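Kitchen Gallery: The Double Sink at Pillay House

Every showroom swears by two basins. I've washed up in enough rental kitchens to doubt it, and I'm not convinced a drying rack belongs down in the sink at all.

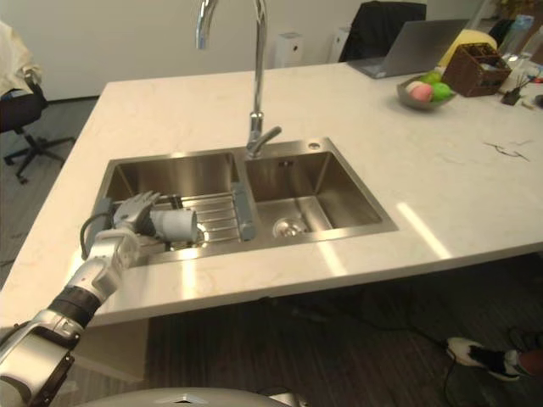 Words and pictures: Ruan Coetzee | 10/20/24

Gray cup on its side, left basin, over the metal rack. The right basin has its strainer and no dishes. So much for sharing the load.

The tall gooseneck faucet looks good, I'll admit. White marble next to a sink is another matter, and I'd want to know what it's like in 19 months. Fruit bowl stays.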